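Print | E-mail

Orkby library to stay open later through the summer

By Joanne Naylor

Good news for anyone who has ever hurried down the hill with a bag of overdue novels and found the doors locked at five. Starting in May, the Orkby public library will keep its lights on until 8 p.m. on weeknights, and the longer hours are set to run right through the end of the summer.

The change follows a petition that gathered 1,396 signatures over the winter, a very respectable showing for a town where it can be hard to get people out of the house once the snow comes. Many of those who signed were parents who work over in Jelholm and rarely get home before six, and quite a few were students looking for a quiet spot to study. 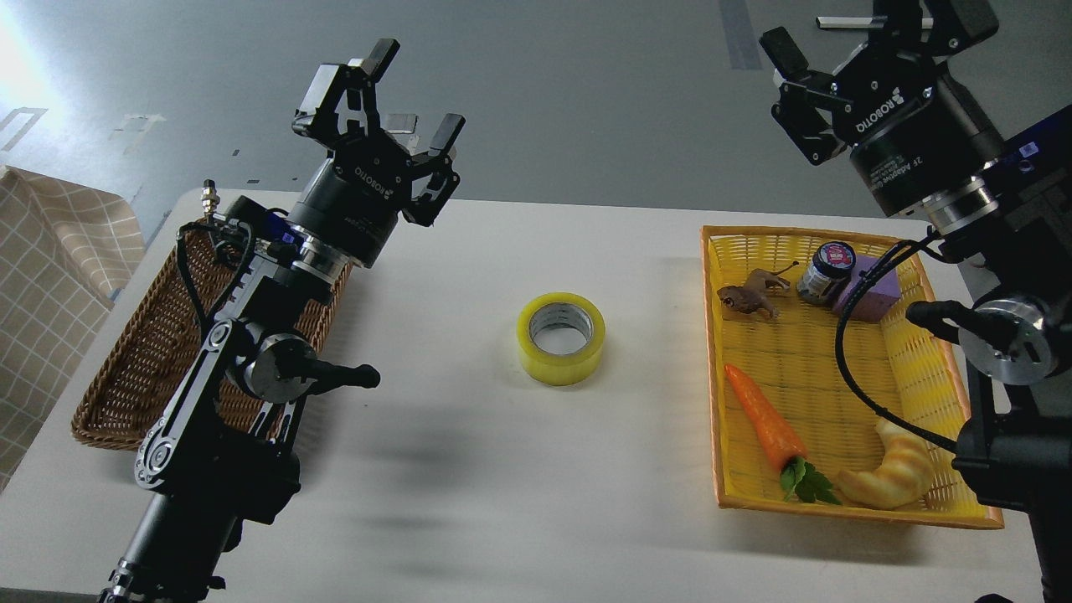
Arlindo Sales, the head librarian, said he had been hoping for something like this for years. The extra evenings will cost about 3,000 dollars a month, most of it wages, and the town has agreed to pay for them out of money left over from last year's roof repairs – a job that, happily, came in under budget. Two part-time clerks will be hired, and anyone interested can pick up an application at the front desk.

There will be more to do in the evenings, too. The book group, which has grown to 17 members and long ago ran out of chairs in the reading room, will move upstairs and start at 6:30. A story hour for children in pajamas is planned as well, along with a beginner's course in family history that already has a waiting list.
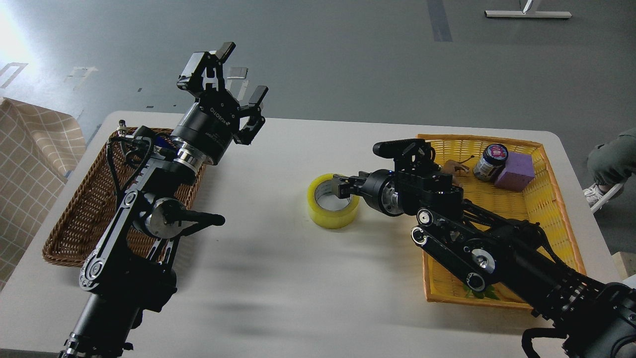 Shirley Whiteley said she had signed the petition twice by mistake and was asked, very politely, to cross one of them out. She plans to come in after supper to read the out-of-town papers, and would still like to see the library open on holiday mornings.

The town will look at visitor numbers in the fall before deciding about the winter months. Until then, books can be returned at any hour through the slot beside the side entrance.

Print | E-mail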